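Voromo Tabletop Screen Printing Kit
User Guide

Section 4: Printing Your First Sweatshirt

By now your screen is coated, exposed, rinsed and dry, and the press is clamped to the table. This is the fun part! Sweatshirts are thicker and fuzzier than T-shirts, so a few things work differently, but they're also forgiving in their own way, and a soft crewneck with a good chest print is hard to beat.

Read the whole section once before you open the ink. Once ink is on the screen you'll want to keep moving.

What you need

Your exposed screen
The sweatshirt platen (the wider of the two boards in the box, 16 inches across)
Squeegee
Water-based ink, stirred
Platen tape or spray adhesive
Lint roller
Scrap fabric, ideally an old sweatshirt cut into flat pieces
A spatula for moving ink
A spray bottle of clean water
Household iron or heat press
Parchment paper
Rags, more than you think

NOTE: If you bought the kit before the Kendel platen was added to the box, yours has a single narrow board. You can print sweatshirts on it, but keep the design well inside the edges. The side seams and pocket seams of a thick garment will lift the screen if they sit on top of the board.

4.1 Preparing the garment

1. Wash and dry the sweatshirt without fabric softener. Softener leaves a coating on the fibers and ink won't grip it well.

2. Run the lint roller over the chest area, then do it again in the other direction. Fleece sheds a lot more than jersey, and each loose fiber can leave a tiny bald spot in the print.

3. Press the chest flat with a warm iron. You're looking for a smooth, slightly compressed surface. Let it cool before it goes on the board.

4. Find the center. Fold the sweatshirt in half lengthwise, matching the shoulder seams, and press a light crease down the front with your fingers. A strip of masking tape along the crease works too, as long as you remember to pull it off.

NOTE: Don't trust the neck tag to be in the middle. Yolanda Escobedo, who tested this section on a big pile of thrift store sweatshirts for us, found crooked tags on brand-new garments as well as old ones.

4.2 Loading the press

1. Apply a thin, even layer of adhesive to the platen. It should feel like the back of a sticky note.

CAUTION: Spray adhesive only in a room with open windows or outdoors, and never near a lit stove, a pilot light or a running heat gun. Cover anything nearby that you don't want sticky.

2. Pull the sweatshirt over the board from the narrow end, so that the collar ends up toward the hinge. The back of the garment hangs underneath.

3. Line your center crease up with the line engraved on the platen.

4. Smooth the fabric outward from the middle with flat hands. Don't stretch it. Stretched fleece springs back when you take it off the board, and a nice round letter O turns into an egg.

5. Check that the ribbed collar hangs off the end of the board. If any of the ribbing is under the screen, slide the garment down a little.

4.3 Setting the height

Fleece needs more room than a T-shirt does. Lower the screen and look at it from the side. There should be a small, even gap between mesh and fabric, the thickness of a coin or two. Loosen the two black knobs at the hinge, raise or lower the head until the gap looks right, and tighten both knobs again. Then lift and lower the screen a few times. If it drifts, the knobs want another quarter turn.

If the gap closes at the front but stays open at the hinge, slip one of the plastic shims under the front clamp. The shims are in the little bag with the hex key, and yes, they're easy to lose!

4.4 Choosing ink and how heavily to print it

Think about the look you want before you mix anything. A solid white on navy fleece takes a lot of ink and some patience. A softer print on a lighter color is much easier, and it's what we suggest for a first try. Van Dusen Soft Base, the jar with the green lid, can be mixed into any ink in the kit to make it more see-through, and small changes go a long way. Start with a spoonful of base, stir, and try it on scrap before you add more.
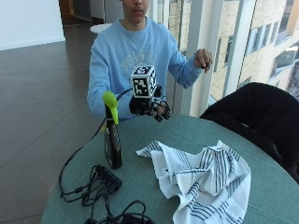
Ink that looks a bit worn from day one suits sweatshirts beautifully, and it's a very friendly style for beginners because small gaps just add to it. To get there, mix Soft Base into off-white and print with a single light pass. Aim for something like the light blue crewneck in the photo, with its pale, faded collegiate-style chest graphic in off-white: the lettering stays quiet against the blue and the whole thing feels like an old favorite. If your test comes out brighter than you wanted, add more base. If it nearly disappears, add a little straight off-white back in, a dab at a time.

Doğukan Kozan, who designed the stencils in your sample pack, likes to break up the artwork itself as well. The sheet marked Worn Texture goes over your design at the exposure stage (see Section 3). You can't add it to a screen that has already been exposed, so keep it in mind for the next one.

NOTE: Off-white reads warmer on blue and green, and grayer on pink and tan. Always test on scrap as close as you can get to the color of the real garment.

4.5 Test prints

Please don't skip these! They take a few minutes and they'll tell you almost everything.

1. Tape a piece of scrap sweatshirt to the platen, fuzzy side down.

2. Spoon a line of ink along the near edge of the screen, a little wider than the design.

3. With the screen lifted, push the squeegee away from you with light pressure so a thin layer of ink fills the stencil. This is called flooding.

4. Lower the screen.

5. Hold the squeegee with both hands, tip it slightly toward you, and pull in one steady stroke. Keep your elbows in and let your body weight do the work.

6. Lift the screen straight up. Flood it again right away so the ink in the mesh doesn't dry.

7. Look at the print in good light, near a window if you can.

Blurry edges mean too much ink, too much pressure, or a screen that shifted. Patchy areas at one side usually mean uneven pressure from your hands. A pattern of tiny dots missing everywhere is fleece texture showing through; raise the pressure slightly, or leave it if you're going for the worn look.

Xiomara Lyons on our support desk keeps her first test print pinned over her monitor. It is gloriously bad. Print 4 test pieces before you judge anything, and by the last you'll feel the difference in your wrists.

4.6 Printing the sweatshirt

1. Load the garment as in 4.2 and run the lint roller over it one last time.

2. Check the underside of the screen for smears. Wipe them off with a barely damp rag.

3. Flood, lower, and pull one stroke.

4. Without moving the garment, lift the screen just enough to peek. If you want more coverage, lower it and pull a second stroke in the same direction.

5. Lift fully, flood the screen, and prop it up on the rest arm.

6. Peel the sweatshirt off the board from the waistband end, keeping the front and back apart. Sliding a sheet of cardboard inside makes this easier.

7. Lay it flat to air dry, out of the way of pets and sleeves.

CAUTION: Don't leave ink sitting in an open screen while you answer the phone or eat lunch. Water-based ink dries in the mesh quickly in a warm room. If you have to stop, flood the screen and mist it lightly with water, and if the break will be a long one, wash it out.

4.7 Curing

The print has to be dry to the touch before you add heat. Thick fleece holds moisture, so overnight is a good habit.

1. Set the iron to the cotton setting with the steam off. For a cotton and polyester blend, use the highest setting the care label allows and iron for longer.

2. Cover the print with parchment paper.

3. Keep the iron moving slowly over every part of the design. The curing chart on the ink jar gives the time for each color.

4. Turn the garment inside out and repeat from the back.

5. Let it cool flat.

CAUTION: Never lay a hot iron directly on the ink. It will stick, and you will have to clean both.

To check the cure, wait a day, then rub the print with a damp white cloth. If color comes off, iron it again and retest. The first wash should be cold and inside out.

4.8 Cleaning up

Scrape leftover ink back into its jar. Rinse the screen on both sides with cool water and a soft sponge until the water runs clear, then stand it upright to dry. Wash the squeegee the same way and store it with the blade up. A screen looked after like this is rated for 2000 prints, which is a lot of sweatshirts for your friends!

Adhesive builds up on the platen over time. When lint starts to show in it, wipe the board down with the Neltuneck citrus cleaner in your kit and let it dry fully before you spray again.

If you're printing a second color on the same garment, leave the press clamped where it is and go on to Section 5, Lining Up Colors. Make a note of which shims you used.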